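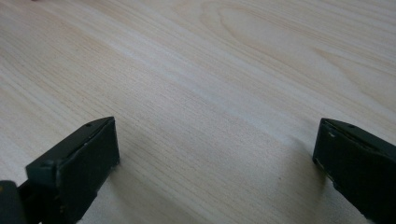 4 min read

Speaker notes: "Reading the Transfer Rumor"
Verkham supporters' evening, 2nd July

Start without the slides. Let them finish the bar queue. Say hello to the back row, who paid the same as everyone else and can hear about half of it.

Opening

Good evening. I write about transfers, so most of what I've published in the last ten years never happened. I have reported 108 players as close to joining this club. I went back through the files and checked. The number who signed is not one I'm going to read out in front of people who buy season tickets.

(Pause. If it's quiet, go straight on.)

What I want to do tonight is take one story from last summer and go through how it got made, because most of you lived it, and some of you bought the shirt.

The Taheri business

Remind them of the basics. Rostam Taheri, left-sided midfielder, two years left at Cundora, good left foot, bad haircut. In July his name turned up on a fan forum next to ours. One post. The poster said his cousin had seen Taheri at the airport. He didn't say which airport.

By lunch a site I won't name had it as "Verkham monitoring Taheri." Monitoring is a lovely word. I am monitoring several houses I can't afford.

By evening it was "talks," and by breakfast it was "advanced talks," and at that point my editor, Maribeth Soriano, phoned and asked why we didn't have it. I said we didn't have it because I didn't think it was true. She said that was fine, but could I write 800 words on it anyway.

So I did. It's still up. The headline has a question mark, which in my trade counts as body armor.

The phrasebook

Go slowly through this bit, people like to write it down.

"Understood to be": somebody told me and I don't want to say who.
"Believed to be": somebody told somebody.
"Keen admirers of": the manager once said something polite after a match.
"Not for sale": has a price.
"Focused on his football": agent is on the phone in the next room.
"A matter of hours": I would book a vacation.

Nasrin Azimi, who handled press at Cundora that summer, told me later that she'd had 179 messages about Taheri in a single afternoon. She answered all of them with the same sentence, "Rostam is happy here." Three papers ran it as a denial. Two ran it as a hint. I'm sorry to say I was one of the two.

Why clubs don't just say no

This comes up every time, so get in before the questions do.

A flat no costs the club something. If Cundora say he's staying and then sell him, they look like liars. If they say he might go, his next bad pass gets booed. So you get the middle thing, where a director stands in a parking lot and says he's very calm. I've never seen a calm man need to say it to four microphones.

Then there's the agent. Taheri's was Mahnaz Ghaffari, from Primance, and I'll be fair to her, she never lied to me once. She said there was "interest." There was. Most of it was ours, and we'd started it ourselves. With that interest in the papers she went in and asked Cundora for a better contract, and I would have done the same.

(Don't do the impression of the Cundora chairman. It went badly in the spring.)

How it ended

He signed a new deal at Cundora. Longer contract, more money, picture with a pen. We signed Lingyun Kong from Zarei, a player no paper had linked with us at any point, mine included. She - sorry, Lingyun is the women's side, and say that clearly, because last time a man at the front thought I'd mixed up the squads. Both squads were in the market and every reporter in town was looking at one airport.

Kong's move had been agreed for around six weeks. It was in the club's own match program, in a note on page 31, if you read between the raffle and the parking notice. I have the program at home. I used it to prop up a lamp.

What to do with a rumor

Keep this short, they'll want the bar again.

Look for who gains if it's printed. Look for whether anybody has put a name to it. If the story says a medical is booked, ask where. And if it has my name at the top and a question mark at the end, read the match program first.

Questions

Somebody will ask who we're signing this summer. Say I don't know. They won't believe it, and by morning there'll be a post saying I refused to rule out a striker.

Thank the bar staff. Remind them the raffle is still open and first prize is a signed ball. Check beforehand who signed it.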